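In defence of the messy surface

My friend Margaux Renaud cleared her kitchen worktop in March and she has been unbearable ever since. Kettle in a cupboard, toaster in a cupboard, fruit in a drawer (fruit, in a drawer!). You go round for a cup of tea and it takes her ages to make it, what with everything having to come out and then go back in again before you've sat down. She says it makes her feel calm. I watched her look for a teaspoon and I have to say she didn't look calm to me.

I've been thinking about this a lot because everyone I know seems to be at it. Didier Carré got rid of 679 books — he wrote the number on a bit of paper and stuck it to the fridge, so it's not as if I'm guessing — and a few weeks later he rang me up wanting to borrow one of them. I lent it to him. I'm not a monster. But I did ask for it back in writing.

I should say that I don't like dirt, and I'm not talking about dirt. Old plates are old plates and they need washing. What I'm standing up for is the ordinary scatter of things that live on a table or a shelf in a room where people do stuff. The pen that's always there. The tape measure you used last month and will use again next month. The tin with the buttons in it. Tidy people talk as if every object left out is a little failure, a job you haven't got round to, and I think they've got it the wrong way up. If I can see a thing, I use it. If I put it in a box with a lid, it may as well be at the bottom of the sea.

I did try. Two years ago I bought a set of stacking boxes from a shop called Norimora, very handsome, and spent a whole wet afternoon sorting my life into them. I even wrote labels. One of them said "useful", and I'd love to tell you what I thought the others were for. By the summer I'd bought a second pair of scissors, a second roll of tape and a second stapler, all of which turned up later in "useful". So there's the cost of tidying, if anyone's adding it up, and I notice the people who sell boxes never do.

Then there's the matter of company. I find a bare room hard to talk in. When I used to go to Nadège Chauvin's flat, the old one above the baker's, there was always something within reach to pick up and fiddle with while she told you about her sister, and I'm sure we talked better for it. You'd pick up some odd thing and say "what on earth is this?" and off she'd go for half an hour. What do you pick up at Margaux's? There's one vase. I'm scared of the vase.

My nephew Dorian Texier says this is an age thing, and that if I'd grown up paying his rent for a room that size I'd want clear surfaces too. He may have a point. In a very small place one jumper on a chair can feel like a crowd. But even Dorian has a shelf, and his shelf has things on it, and when I went to see him he knew where every last one of them was without looking up.

Give me a puzzle cube next to the tissues and a bottle of water on the table, any day of the year. 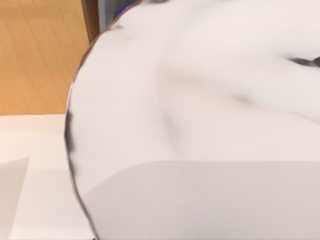
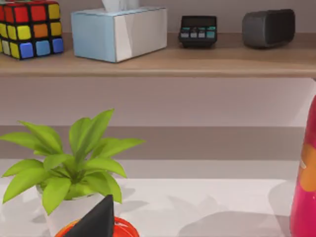
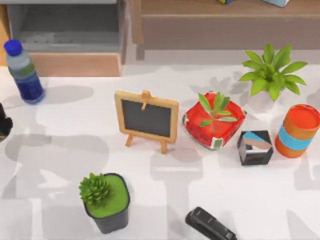
What bothers me most, I think, is the moral side of it. When did putting things away turn into a sign of good character? I've known kind people with dreadful hallways and some proper rotters whose towels were folded like a hotel's. My grandmother kept string, jam jars and about a lifetime of birthday cards on the same sideboard, and she'd have been very puzzled to hear that she needed a system. She could put her hand on a candle in a power cut before you'd found your shoes.

So I've given the Norimora boxes to Sandrine Riviere, who wanted them for her seed packets and has been very nice about the labels. The scissors are back on the table, both pairs. Margaux is coming for lunch next week and I'm going to move exactly enough to fit two plates down, and she can balance her glass on the atlas.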